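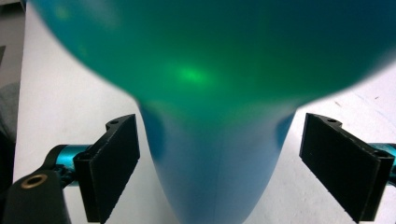 Teal, going green toward the middle. The neck does all the work and gets none of the credit.

Balloons, Mostly: A Gallery from the Clurkorstead Hall Party

Every November the Clurkorstead hall gets decorated for the end-of-season supper, and every November somebody says we should just buy a few balloons this time and keep it simple. This page is a record of how simple it was. The theme was "under the sea," chosen by a show of hands after the other suggestion, "beige," failed to catch on. I was put in charge of balloons on the strength of having once owned a pump.

The gallery is one balloon, very large and very close, and a good many notes from the back of a supper menu. The rest of the page is captions. Feel free to imagine the pictures. They were all excellent and well lit.

On the color

The packet said "Lagoon." I had expected one color and got several, depending on where you look. The big round part at the top runs from a deep blue-teal at the rim to a proper emerald in the middle, with one small spot of lime green glowing away like the standby light on a television. Down at the neck it cools off to sky blue. Same balloon, same packet. I have painted rooms with less variety.

On size

There are two schools of thought on how big a balloon should be. The first says stop while it is still a nice round shape. The second says keep going until everyone else has left the table. Our hall is tall and drafty, and small balloons look lost in it, so we went with the second school and lost 6 before supper. The floor squeaks at exactly the pitch of a balloon about to go, which kept the evening lively.

On necks

People look at the round part. Fair enough, it's the part that turns up at parties. But anyone who has tied more than a handful knows the neck is where the trouble is. Too short and there's nothing to wrap around your finger. Too long and the thing hangs there looking like a windsock. The one in the picture narrows sharply and then widens a little again lower down, and there's a bulge on the right that I have grown fond of. It gives it a hip.

On tying

My method: pinch, stretch, wrap around two fingers, tuck the end through, pull the fingers out, regret the fingers. By the second packet my knuckles had gone the color of the tablecloths. The Punomeo Method, as taught in a leaflet that came with the pump, involves a small plastic hook and a diagram with arrows going in 3 directions. I tried it once. The balloon left by way of the kitchen hatch and landed in the coleslaw.

On the pump

A Bruleveck hand pump, blue, older than the hall's carpet. It blows on the push and also on the pull, and now and then on neither. It wheezes. Children like it a great deal more than they like the balloons, and two of them pumped air at each other for most of the raffle.

On the arch

There was going to be an arch over the stage. We had the fishing line and the sticky dots, and we had a drawing. What we ended up with was more of a clump - a generous clump, low on the left - which several guests took for a reef and complimented. I have accepted the compliments on behalf of the reef.

On the morning after

A balloon at ten in the morning is a different animal from a balloon at eight the night before. The lagoon had gone cloudy and the clump had slid down behind the piano. Most of the survivors went home with families, bobbing out of car windows along Osman Road, and the rest came home with me. I found another one in the coat closet last week. It's the size of a pear now and feels like an old glove. I can't quite bring myself to throw it out.

Spare packets of Lagoon are in the cupboard under the stage, behind the folding chairs. The pump is there too. Next year's theme is still open, and beige has been mentioned again.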